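Back from Ultmont, where I spent Friday chasing old roofs with Maribel Espinoza. I'd hoped for straw, but most of the barns there went over to stone slate long ago — heavy stuff, too! One small barn carries 1,352 slates, and Maribel has the tally in her notebook.
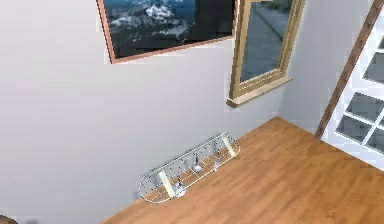
What holds a stone slate up?
Mostly one oak peg, pushed through a hole near the top and hooked over the batten. Gravity does the rest.

We found five barns still on their pegs and seven redone with nails. I like the pegged ones better (they sag so nicely), though the owner at Vosden grumbled about drips all through March.

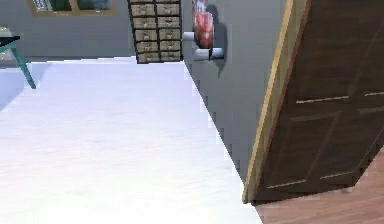 Table, window and a lot of pale floor.

Next trip is Clustton, if Maribel's car holds out.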